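Home | Features | Food | Gardens | Walks | Subscribe

Print this article | E-mail to a friend

Monday, July 12, 2021

The long swim back

Outdoor pools were meant to be finished. Hernstead's is busier than ever, and it has changed the way a whole town spends its mornings

At ten to seven there is already a queue along the wall in Elton Road, most of it in dressing gowns. Somebody has brought a flask. Somebody else has brought a dog, which will be tied to the railings and made a great fuss of by everyone who goes in. The gate opens, the queue shuffles through, and within five minutes the first heads are moving up and down the slow lane with that steady, dreamy bob you only get from people who have been doing this for years.

I came to Hernstead lido meaning to stay for a morning. I have now been 9 times, I own a proper cap, and I have opinions about goggles. I can't remember when a place last got hold of me like this!

The pool is 30 metres long, which annoys the serious swimmers no end. It doesn't match anything. You can't compare your times with anyone else's, and working out how many lengths make a mile calls for a pencil. For the rest of us it's a gift. You stop adding up. You swim until your fingers go a bit numb, or until the smell of toast from the café gets too much, and then you climb out.

It was built between the wars, when every seaside and market town in the country seemed to want one, and it has the look of those years: white walls, a curved terrace, a fountain at the shallow end shaped like a wedding cake. Children sit on the bottom tier and get told not to. The changing cubicles run down both sides with doors painted in turn yellow and blue, and the hooks inside are too high for anyone under twelve. It closed for six years when the money ran out, and buddleia grew up through the terrace. What saved it was a share offer, with 2,000 people buying in at whatever they could afford. Plenty of them had learned to swim there. A good few, I was told with some pride, had never swum at all and still haven't.

The water isn't heated, or not so you'd notice. In early June it is bracing. By this point in July it's lovely, silky almost, and on a still day you can float on your back at the deep end and hear nothing but swifts. The regulars talk about temperature the way other people talk about football. There's a chalkboard by the gate with the day's reading on it, and half a degree either way can keep a conversation going right through breakfast.

And breakfast matters. The café used to be a hatch that sold crisps. Now it's run by Sorrentino, the ice cream people from the high street, who put in a proper coffee machine and started doing eggs. Their lemon ice is the thing to have after an afternoon swim (two scoops, in a tub, cones are hopeless with wet hands), but in the mornings it's all about fried egg in a soft white roll, eaten standing up with a towel round your shoulders. I have paid a great deal more for breakfasts I enjoyed a great deal less.

Then there is the kit. Lido people hang on to things. I met a woman wearing a striped Carora costume she had bought for her honeymoon, the elastic still good, and she gave me a firm talk on how it had lasted: rinse it in cold water the minute you get home, no wringing, never over a radiator.

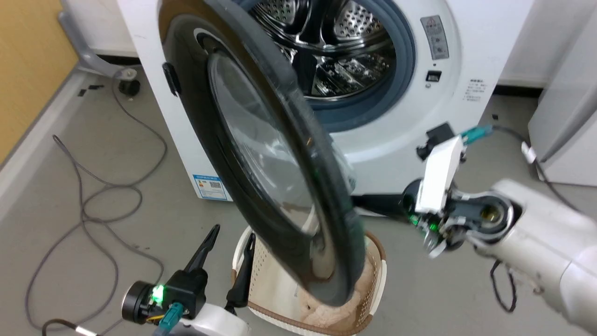

Towels are another matter. The old hands bring two, a thin one for the worst of the wet and a thick one for sitting about in, and they look with real pity on anyone who turns up with one of those tiny travel cloths. I was that person on my first visit. By my third I had a towel the size of a bedspread and a woolly hat, and I fitted in much better.

What I hadn't expected was the talk. Swimming always struck me as a solitary sort of thing, face down, counting tiles. At Hernstead it is closer to a village green. People chat across the lane ropes. They swap tomato plants on the terrace. There's a breaststroke group who go up and down four abreast, discussing whatever was on television, and anyone in a hurry simply waits.

The season used to end with the school holidays. This year the gates will stay open right through to December, with a short swim at weekends and soup afterwards, and 168 people have already put their names down for the last one. The list is pinned up by the showers. Mine is near the bottom, in rather shaky biro - I'd just got out.

Share this: 168 shares | 30 comments

Print this article | E-mail to a friend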